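Lavia Serving Tray with Handle Inserts
Item group: Trays and Carriers 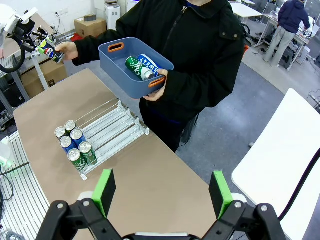 The Lavia serving tray is supplied by Sinel to school dining halls, hospital wards, conference centers and staff break rooms. It is intended for daily use by serving personnel and for self-service counters where guests carry their own food and drinks to the table.

The tray is molded in one piece. Its raised rim keeps cups, bottles and small dishes from sliding off during carrying, and the rounded corners are easy to wipe clean. The handle inserts are fitted at the two short sides and may be ordered in a contrasting color – a feature many institutions use to tell one department's trays from another's.

Specifications
Length: 41 cm
Rim height: 4 cm
Material: food-grade plastic
Handle inserts: 2, replaceable
Stacking: up to 88 trays on the Pylypenko floor trolley (sold separately)
Warranty: 3 years

Care and Cleaning
Trays may be washed by hand or in a commercial dishwasher. Handle inserts should be left in place during washing and checked once a month for a firm fit. Abrasive pads and chlorine-based cleaners will dull the surface and are not covered by the warranty. Trays should be fully dry before they are stacked.

Trays that show cracks along the rim must be taken out of service. Worn inserts can be replaced without tools. Replacement inserts are sold in pairs.

Ordering
Orders are accepted from registered institutional customers. Standard colors are held in stock at the Gistusance warehouse. Special insert colors are made to order, and requests for delivery before the end of the year should reach the sales office by the first week of December.

Customers who wish to compare the tray with their present equipment may request a sample. Samples remain the property of Sinel and are to be returned in clean condition, together with the enclosed form.

Contact
Institutional sales: Nazar Stetsiuk
Spare parts and warranty claims: Emilian Furtună

Please state the item group and the insert color in all correspondence. Warranty claims should include a copy of the delivery note.

Page last revised: July 20, 2025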